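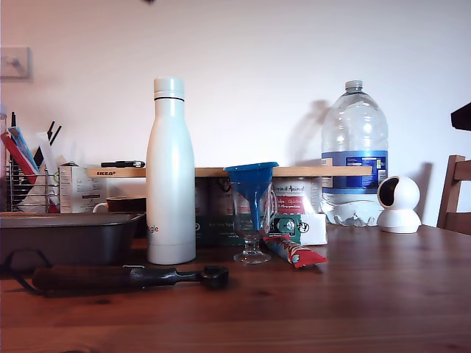 *A white insulated bottle with a screw cap, standing on a table next to a metal baking tray.*

A **vacuum flask** is a container that slows the passage of heat between its contents and the air outside. It consists of two vessels, one set inside the other and joined at the neck, with most of the air removed from the gap between them. Drinks kept in a vacuum flask stay hot or cold for several hours. The terms *insulated bottle* and *thermal bottle* are also used, although some products sold under those names have foam or plain air between the walls.

## Principle

Heat moves by conduction, convection and radiation. Conduction and convection both need matter to carry the heat, so a gap with very little gas in it blocks most of each. Radiation can cross a vacuum. To reduce it, the surfaces facing the gap are often silvered, coated with copper or polished.

Most of the remaining loss takes place at the neck, where the inner and outer walls meet, and through the stopper. A narrow neck loses less heat than a wide one. Food jars, which need a wide opening, cool faster than bottles of the same volume for this reason.

## History

The Scottish chemist James Dewar built a vacuum-walled vessel in 1892 for his work with liquefied gases. Laboratory vessels of this type are still called Dewar flasks. Household versions went on sale in Germany in the early 1900s. These had glass liners inside a metal case and broke easily when dropped.

Stainless steel flasks became common in the later 20th century. They weigh more than glass ones of the same size but can survive a fall, and they have replaced glass for most travel and outdoor use. Glass liners are still found in table jugs and pump pots.

## Construction

In a steel flask, the inner and outer shells are formed separately and welded at the rim. Air is then drawn out in a vacuum furnace and the opening is sealed. A small piece of material called a getter may be placed in the gap to absorb gas given off by the steel over the years.

The outside may be left bare, painted or powder coated. Caps are usually plastic with a silicone ring. Common sizes run from small cups to jugs of a gallon or more — a 600 ml bottle is a usual choice for one person.

## Care

Flasks are washed with warm water, mild soap and a bottle brush. Tea and coffee stains can be loosened with baking soda. Chlorine bleach can pit stainless steel and should not be used. Many makers advise against dishwashers, mainly because of the effect on painted finishes and seals. A steel flask whose outer wall feels warm after it is filled with hot water has probably lost its vacuum and cannot normally be repaired at home.

## See also

- Cryogenic storage
- Tea cozy
- Thermal insulation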